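June, notebook 4, bench and store

Started just after nine. Main job was the produce props and the containers they live in, which have got out of order since the shelves were moved. Everything had ended up in two deep crates under the window, fruit with veg, small with large, and it took longer to find a given item than to use it. Wanted it all in shallow baskets by the end of the day, with the list brought up to date.

Emptied both crates on to the floor sheet. Sorted by size first, then by type. Doing it by type first was what we tried last time and it leaves you with heavy things on top of light ones. The Fiore pieces have held up well. The Atero ones are softer and mark easily, and several have a dent where they were sitting under something. Put the worst in a bag for spares. Did not throw any out.

Washed the Atero lot in warm water with a drop of washing-up liquid. Dried on a towel by the radiator (off). The labels on the undersides don't survive washing, so I have gone over to a dot of paint pen on the stalk end. Colour key is inside the cupboard door. Please use it and don't start another one.

Baskets: had been using the Bralley trays, solid sides, but anything rinsed sits in its own water at the bottom. Changed to lattice-sided ones. They drain, and you can see from the side what is in there without lifting things out. The rim gives you something to get hold of. Against that, thin stalks catch in the holes, so beans and spring onions are staying in the Bralley trays for now.

Shelf plan as it stands: roots at the bottom, round fruit in the middle, leafy and odd shapes at the top. Bread and boxed goods go in the Plisesar cabinet, left-hand side. The cabinet door still drops when opened. Tightened the upper hinge, slightly better, wants a longer screw.

After lunch weighed the mixed basket that gets used most. 3,136 g full, on the kitchen scale, basket included. More than I'd have guessed. Took out the two big squashes and it is much easier to carry. They can have their own shelf.

Then the table. Wiped down with a damp cloth, then a dry one. The brown top is matt and shows every smear until it has dried off, so no point judging it straight away. The faint scuffs across the middle don't come up with the cloth and I have left them. Not going to try anything abrasive on that surface. Produce and containers all go up at the far right, with the blue basket among them, and the middle stays clear.

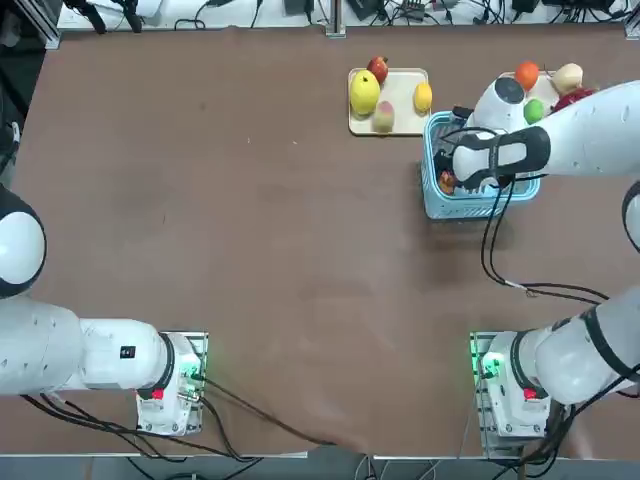

Measured for the shelf liner while the tape was out. The middle shelf takes a piece 66 cm long, the other two a bit less. Non-slip, ribbed side up. There is about 4 m left on the roll, enough for all of them and the Plisesar cabinet if it is cut carefully. Cut the middle one and laid it. The baskets slide less, though they still want pushing right to the back.

List is updated as far as the round fruit. Leafy things not done. The paper copy in the folder is the old version, ignore the second page of it.

Still to do:
Longer screw for the cabinet hinge
Liner for top and bottom shelves
Paint dots on the onions (pen ran dry)
Lid for the spares bag, or a box that has one
Finish the list

Stopped at twenty to five. Floor sheet is damp, hung over the rail in the store.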